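Ticket: Honel box score feed, player minutes wrong after overtime
Status: Open - waiting on vendor
Reported: Sep 30, 2022

Preseason games that go to overtime show regulation minutes only on the Berkilano stats page. Points and rebounds are correct. Team totals come to 240 minutes when they should be 265. Reloading the page and clearing the cache made no difference.

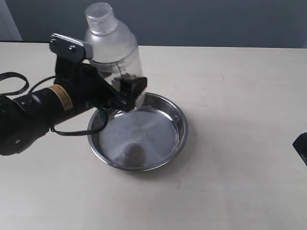 Overtime rows do arrive from Honel. The import log for the Ibarra game has 3,631 events, 79 of them tagged period 5, and none rejected. The minutes job stops reading at period 4. To rule out the display layer, I used a blank test article and embedded the box score in it. Same totals, so the page template is not the cause.

Workaround: set max_period to 6 in the Vetgate config and rerun the job by hand. Minutes were correct on the rerun, but the setting reverts at the next sync - a permanent fix has to come from Vetgate. Regular season games start in October. Priority raised to high.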